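Workshop tips: what to sort out before you buy a small robot arm

Posted 09/10/2025

I get more mail about the arm on my bench than about everything else on this site put together, and most of it asks the same thing: which one should I buy? I can't answer that for you, but I can tell you how I'd spend the money if I were starting over (and I've had plenty of time to think about it, because I did a fair bit of it backwards the first time!).

Start with the job, on paper. Before I looked at a single catalog I wish I'd written down what I wanted moved, how heavy it was, and how far it had to go. Mine was handing me parts and small tools while my own hands were full of glue. That's a light job and a short reach. I nearly bought something with twice the reach, and it would have hung over the edge of the bench and cost me a second clamp and probably a lamp.

Next, weigh the stuff. Put your heaviest piece on a kitchen scale, then add the weight of the gripper, which counts against what the arm can lift. Sellers will often print the lifting figure with nothing on the end of the arm. Ask. Tunholm sent me a straight answer the same afternoon, and the other shop I wrote to sent me a brochure.

Now the money. The arm I settled on was $636, and I felt very pleased with myself for about as long as it took to open the box. Then came the mounting plate, a decent power supply, a longer cable and a stop button I could hit with my elbow. My tip is to keep up to a third of your total back for things that aren't the arm. If you don't need it, lovely, buy some clamps.

Try it in software before you pay for it. I can't say this loudly enough. I used Kodgate, and there are others, and any of them will let you put a pretend gripper over a pretend part and find out whether your idea is any good. I spent most of March doing this in the evenings with a cup of tea, and it changed what I ordered.

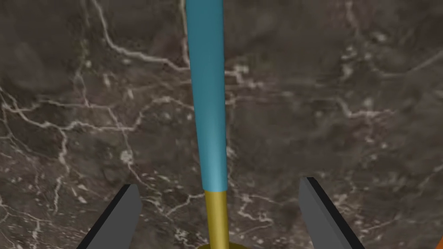

Long skinny things are where I learned the most. Anything tall and narrow wants to tip, so how wide the fingers open matters less than how evenly they close. If one finger gets there first, over it goes. Tapered pieces are worse, because flat fingers only meet a taper along a little bit of its length and it can swing like a gate. Go for the straightest section you can reach, and go in slowly. A pretend part falls over for free, so knock down as many as you like.

One warning about software, though. It's kinder than your bench. My parts have wax on them, or a bit of sawdust, and the friction number I'd typed in was a pure guess. Set it lower than you think and see if your grip still holds. If it only works with the slippery setting turned all the way off, plan on buying rubber pads for the fingers. I got a strip from Trimasent, trimmed it with kitchen scissors and stuck it on with double-sided tape. Still there.

Buying the gripper separately is worth pricing out. The one that came bundled with mine was fine for blocks and useless for dowels, and I ended up with a second one anyway. Two-finger grippers are the cheapest to replace and the easiest to fix, and you can swap the fingertips without swapping the whole thing. Check that the bolt pattern matches your arm before you order. I have a very nice paperweight from not doing that.

A few odds and ends that I keep telling people:

Measure the bench with the arm stretched out in every direction, shelf above included.

Budget for spare fingertips. I buy 3 sets at a time now.

Get the long warranty only if it covers the motors. The one I was offered through Teixeira didn't, so I put the $100 in a jar and it's still in there.

Leave yourself evenings. It took me 9 to get the first job running without me hovering over it, and I'm reasonably handy.

Don't throw out the foam from the box, you'll want it if anything goes back.

Secondhand is fine, by the way, if the seller will switch it on for you and move every joint. Listen for grinding, and wiggle the wrist with the power off. I'd pass on anything where the control software has stopped being updated, however cheap it is. Next time I'll go through how I labeled the cables, which sounds dull but has saved me more swearing than the stop button has.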